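1/ Garage build update, October 19, 2025. Mulo now has two arms and 28 open issues. Tonight's subject is laundry.
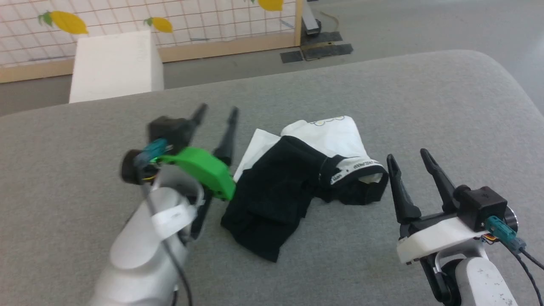
Mulo meets the black waistband.

2/ I gave it a black thing on top of a white thing, on gray. Vernon Petrenko says that's generous. Vernon folds his own shirts and is smug about it.

3/ Wrist view next. Fingers open, laundry way off to the left, lemons for scenery.

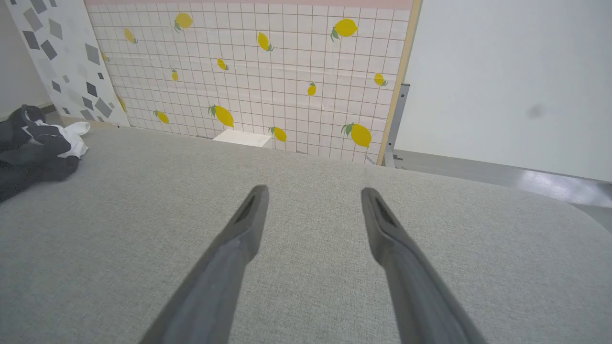 4/ Parts so far: $2940. A drawer is cheaper, I've checked.

5/ Still to do: shorten the cables, retune the left wrist, answer Tomás Egan, who wants to know if it does socks.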